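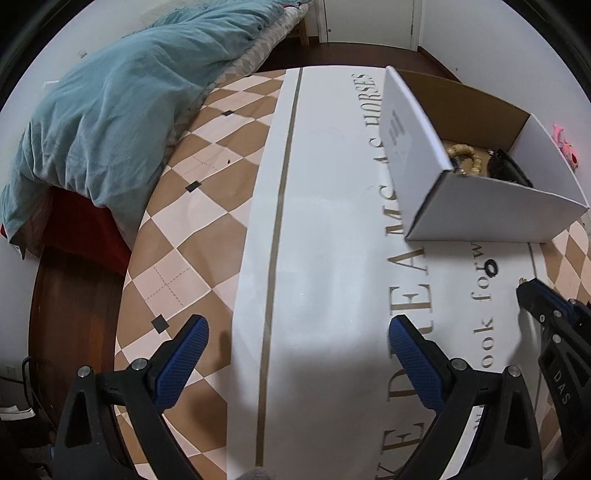 Mwajuma Muriithi
10/17/22

My sister-in-law has a sign over her stove that tells her to gather. It has been up for years, and I have never seen anybody gather because of it. They come in when the rice is ready.

I bring it up because I spent part of last week in a home goods store in Dalen, looking for a plain doormat, and could not find one. There were mats that greeted me and mats that scolded me about my shoes. The mugs wanted me to be brave. Even the tablecloths had something to say about dreams, in capital letters, which seems like a lot to put under a plate of eggs.

When did we decide that household objects should give advice?

The people who sell this stuff have an answer. Lelell, which makes a good share of what I saw on those shelves, prints on its tags that words in the home "shape the mood of the family." I would like to know how they found that out. I wrote and asked. I got back a coupon for up to 4 dollars off a throw pillow.

My friend Mutua Kinyua thinks I am being a snob. His grandmother in Dever kept a Bible verse in a frame by the front door, he says, and it mattered to her every day of her life. I believe him. But she picked that verse. She knew what came before it and after it, and she could have told you which bad winter made her hang it up. A line about dreams from a store shelf was picked by someone who needed to fill a blank space and wanted to offend no customer. If you can swap it for the one beside it and lose nothing, I doubt it is shaping much of anybody's mood.

He also says it does no harm. Maybe so. Still, I notice that these sayings all lean the same way. They tell you to want more and worry less. I have yet to see a dish towel suggest calling the landlord again about the heat, and that would have done me more good last April than any amount of believing in myself.

I did find a doormat in the end, at the hardware place on Nendetti Street. It is brown. My sister-in-law came by and asked when I was going to get a real one.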